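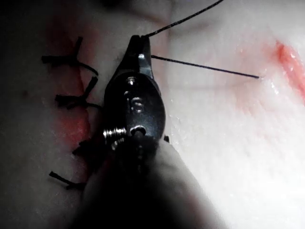

A needle driver holds a needle and dark suture over a tissue pad.

When the Gamenport weekly stopped printing in August, it had 3,000 paying readers and a newsroom of six. It still has the six. What it no longer has is a press run, a delivery van or the page of supermarket coupons that used to bring in more money than the classifieds.

Parisa Nazari, who edits the paper, had put off the decision for two years. Print advertising was falling the whole time, but the older subscribers were loyal and paid by check, a year in advance. Moving them online meant asking each of them to set up an account and a password. Some called the front desk for help, and the front desk was usually Nazari.

"I spent a month on the phone," she says. "I know a lot of people's email addresses now."

The paper charges $60 a year for the website and an evening newsletter. Readers without a subscription can open 2 articles a month before they are asked to pay. Obituaries, school closings and storm warnings stay free. Nazari wanted the high school scores to be free as well, and lost that argument to the business side.

Bernice Issahaku runs the business side. She looked at three companies that sell subscription software to small papers. Zhong wanted a share of each sale, and Usta would not import the old mailing list. She signed with Rodov for a flat fee. The contract runs through next summer, and she has already started a list of things she wants changed in it.

Her main complaint is renewals. A reader whose card expires gets one email, and if it lands in the spam folder the account closes. With print, the carrier kept delivering for a few weeks and the office sent a letter. Issahaku has gone back to sending the letter.

The stories themselves have changed less than either woman expected. The county board still gets a reporter, and so does the planning office. Deadlines have moved - copy is due at 4 p.m. for the newsletter, every weekday - and the long Sunday-style profiles have mostly gone, though Nazari plans to run one a month starting in the fall.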